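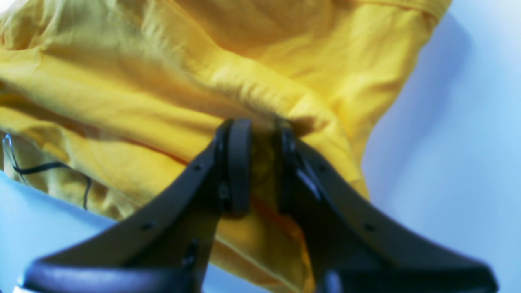
Week 6 is the one where I talk about disc transfers for far too long, so bring coffee. We're starting with color timing, the step where somebody decides what every shot in a film should look like before it goes to disc. Think of crumpled yellow cloth for a second: pale lemon where the folds catch the light, mustard and ochre down in the creases. A good transfer keeps all of those apart. A bad one (and I own plenty!) gives you one flat yellow blob, and then people blame their TV.

Our main case is the Revora box of Flustesov, the 132 minute cut. Revora put it out twice, and the first release came from an old tape master, so it's soft and the reds smear all over the place. The second went back to a film print and looks so much better that I made my sister watch both – she has not forgiven me.

Some terms you'll need for Friday:

Frame rate: film runs at 24 frames a second. Discs sold in other regions sometimes speed it up a little, and voices go slightly high.

Anamorphic: the wide picture is squeezed to use the whole disc area, then your player stretches it back out.

Bitrate: how much data each second gets. Cram too many extras on one disc and the movie suffers.

Please watch chapters 6 through 9 on both discs, plus the Anine short if you have time, and read the Dimitrov handout on commentary tracks. Jot down two shots where the colors don't match. Half a page is plenty – messy notes are fine with me.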